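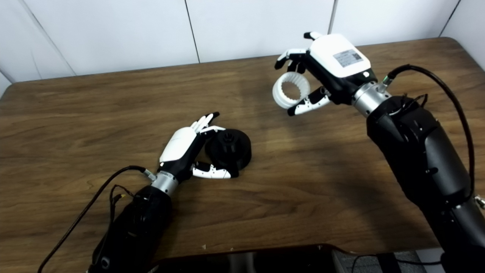
Two robotic hands working with parts at a wooden table. The left holds a black cylindrical part, the right a ribbed translucent ring.

Bench practice for two-handed manipulation is the set of working rules followed when a pair of robotic arms with multi-fingered hands handles small parts on a shared tabletop. It covers the layout of the work surface, the routing of cables, the handling of parts and the keeping of records. Most laboratories write their own rules, and these differ in detail.

Background

General safety rules for industrial robots were written mainly with large arms in mind, often arms working behind fences. Tabletop systems with fingered hands raise smaller and more frequent problems, such as pinched cables, dropped parts and fingers pressed against the table. Local bench rules fill in these points. They are used together with the risk assessment for the site and do not replace it.

One such set is the Dudatar bench rules, drafted by Eleri Gethin and Devendra Mathur at the Ukberg workshop. A shorter version is in use at Brustlow. The two differ mostly in how they treat cables.

Work surface

The surface should be flat, stable and free of items that are not part of the task. Loose debris is wiped away before a session. Glossy tabletops are allowed, but reflections from overhead lighting can confuse vision systems, and the Dudatar rules ask for the lights to be left at one setting for a whole run. A plain background behind the table is preferred.

Cables

Cables that leave an arm near the wrist need enough slack for the full turn of the joint. Too much slack lets the loop drag across the table or catch on a part. Under the Dudatar rules each arm is moved slowly through its range before work begins, with a person watching the loops. Brustlow also requires connectors to be checked by hand at the start of every shift, with power off.

Handling of parts

In a common arrangement, one hand steadies a part on the table while the other brings a second part to it. The steadying hand closes first. The moving hand approaches from above or from the side, and its speed is reduced before contact. Thin-walled and ribbed parts are gripped with low force, as they can bend out of round without any visible mark.

A dropped part is left where it lies until both arms have stopped. Reaching between moving hands is forbidden in both sets of rules – including for a quick correction.

Records

The Dudatar log gives each attempt a number, the parts used, the grip force setting and the result. Failed attempts are kept. Jaruwan Phetsri's review of the log covered 2,429 attempts and led to a change in the rest period, now 2 minutes after every 20 attempts.

See also

Cable management
Collaborative robot
End effector
Risk assessment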